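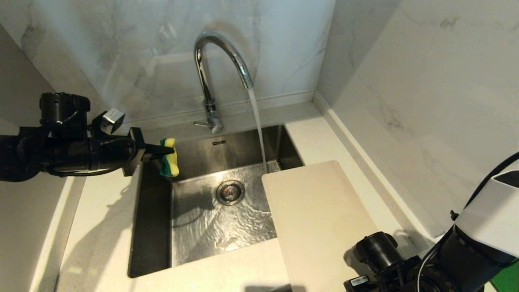

Photo: Ognjen Omerović / Plokesport

Vundero two-arm kitchen kit

Can it do the dishes yet? Partly. Holds a sponge, works at a sink with the tap running, wipes flat surfaces OK. Greasy pans – still no. Glasses, please dont.

In the box: two arms, two parallel grippers, wrist camera, cables, mounting plate. Sponges not included, any ordinary kitchen one will do.

Wipe-down routine, one sink: some 40 minutes. Yes, slow. You'd do it in 3.

Price: $2775 per kit. Refurbished $1440, when we have them.

Keep the arm joints dry – grippers can get wet, the rest can't. Water damage is not coverd.

Orders and spare fingers: ask for Despina Popescu at Plokesport. Next batch ships November.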